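From: Zorica Atanasov
To: Osow house and home list
Date: 07/12/2021
Subject: Re: Hard water film on the shower glass and kettle

Vlasta Hoxha wrote:

> We moved to Gusadby in the spring and the water here is much harder
> than what we had before. The shower door has a white film on it that
> comes back a day or two after I clean it. The kettle has flakes in the
> bottom and the kitchen faucet has a crust where it meets the sink.
> I have tried a spray from the store (Boltbridge, the green one) and it
> smells so strong that I have to leave the room. My son has asthma and
> I would like to stop using it. Does plain vinegar work? How strong,
> and is there anything I should keep it away from? The counter is
> stone but I don't know what kind.
>
> Vlasta

Hi Vlasta,

Vinegar works on all three. We have been on Gusadby water for years and it is most of what I use. I'll take your things one at a time.

Kettle first, as it's the easiest. Fill it halfway with equal parts white vinegar and water, bring it to a boil, switch it off and unplug it, and leave it for 60 minutes. Pour it out, wipe the inside with a soft cloth once it has cooled, then boil plain water in it twice and throw that away. If you can still smell vinegar, boil it once more. Citric acid powder does the same job with less smell, and your son may find it easier to be around. I use a heaped tablespoon to a full kettle. Check the booklet if you still have it. A few makers ask you to use only their own product.

The faucet crust needs longer contact. Soak a paper towel in vinegar, wrap it around the base, and put a plastic bag over it so it doesn't dry out. Half an hour is enough for chrome. I would not leave it on brass or a brushed finish that long – try 5 minutes, rinse, and look. What's left will usually come off with an old toothbrush. Don't use a knife or a metal scourer on it, even for the stubborn part at the back.
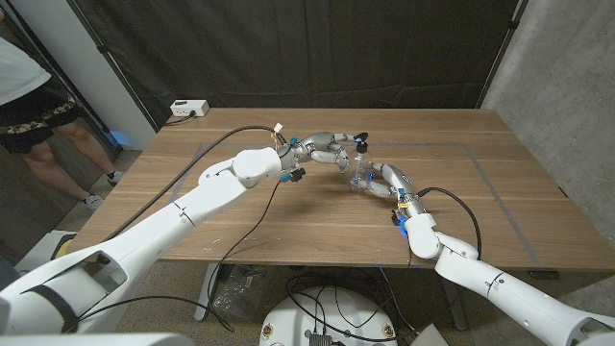 For the shower door I mix the vinegar half and half with water and add a few drops of dish soap, which helps it cling to the glass. Wet the door all over, wait 10 minutes, wipe with a damp sponge and rinse from the top down. I make up only what I need for the week. A small container is fine for that, clear plastic like the one between the two robot hands, as long as it closes properly and you write on it what's inside. Clear matters to me because I can see how much is left, but it also means vinegar looks exactly like water, so label it and keep it away from the glasses.

After that the real fix is drying the door. The film is what the water leaves when it evaporates. We have a rubber squeegee hanging in the shower and whoever goes last uses it. Since we started, I only need the vinegar every 3 weeks or so.

Now the things to keep it away from. Your counter, for a start, until you know what it is. Marble and limestone are etched by vinegar and the dull spot does not wipe off. Granite holds up better but the sealer may not. When you do the faucet, lay a dry towel over the stone all around the sink and keep a wet cloth in your hand for drips. The same goes for stone tile in the shower and for unsealed grout.

And please never use vinegar together with bleach, or right after it on the same surface. The gas that comes off is dangerous for anyone, and worse with asthma. Rinse well and leave a day between them if you use both in the bathroom. Check the label on the Boltbridge spray too before you switch over, and rinse off anything left from it. Even with plain vinegar I would open the window, and have your son stay out until the smell is gone.

On cost, a jug of white vinegar at Petkov is the cheapest I've found, and the citric acid is on the canning shelf, not with the cleaners. They had 200 gram bags in October. One of those lasted us a long time.

One question back to you – is the film on the inside of the door only, or does it feel rough on both sides? If vinegar does nothing after two tries, the glass itself may be etched from the years before you moved in, and then no cleaner will bring it back.

Zorica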